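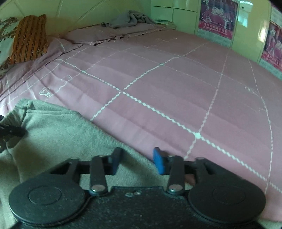

Quem somos

A Roslow faz camas. Não as fabrica, convém esclarecer, porque todos os meses alguém nos telefona a pedir um estrado. Entramos em casas de hóspedes, apartamentos de férias e uma ou outra residência de estudantes, tiramos a roupa usada, pomos a lavada e saímos antes de o próximo hóspede reclamar do wi-fi.

A empresa foi fundada por Ama Gyamfi, que geria três quartos por cima de uma padaria e descobriu cedo que os hóspedes perdoam quase tudo, menos um lençol com rugas. Eilidh Purves juntou-se no verão seguinte, com uma carrinha e opiniões muito firmes sobre lençóis de elástico. A carrinha já foi substituída. As opiniões continuam ao serviço.

Hoje somos 14 pessoas e tratamos da roupa de cerca de 50 casas. Em julho passado fizemos 613 camas, número que a Ama mandou escrever no quadro da lavandaria e que ninguém teve ainda coragem de apagar.

Como trabalhamos

O lençol de baixo fica esticado, sem discussão. A manta dobra-se em cima da cama, com a bainha virada para o mesmo lado, e só depois vai para os pés ou para o armário, conforme a vontade do proprietário. Há quem queira as mantas em rolo, como tortas. Fazemos, com algum sofrimento.

Lavamos tudo na nossa lavandaria, a Annan, onde as cores andam separadas desde um episódio com uma toalha vermelha que nos deixou uma coleção considerável de fronhas cor-de-rosa. Usámo-las durante anos. Houve clientes que perguntaram onde as tínhamos comprado.

Também cuidamos da roupa que já é sua – cosemos bainhas, trocamos elásticos e dizemos, com a delicadeza possível, quando um edredão chegou ao fim. Se preferir alugar, a linha Arnum inclui lençóis, fronhas e mantas, com reposição incluída.

O que não fazemos

Não passamos cortinas a ferro, não dobramos toalhas em forma de cisne e não procuramos brincos debaixo dos colchões, embora os encontremos com frequência. Os que aparecem ficam guardados no escritório, num frasco, à espera de dono. Atendemos ao telefone até às 18h.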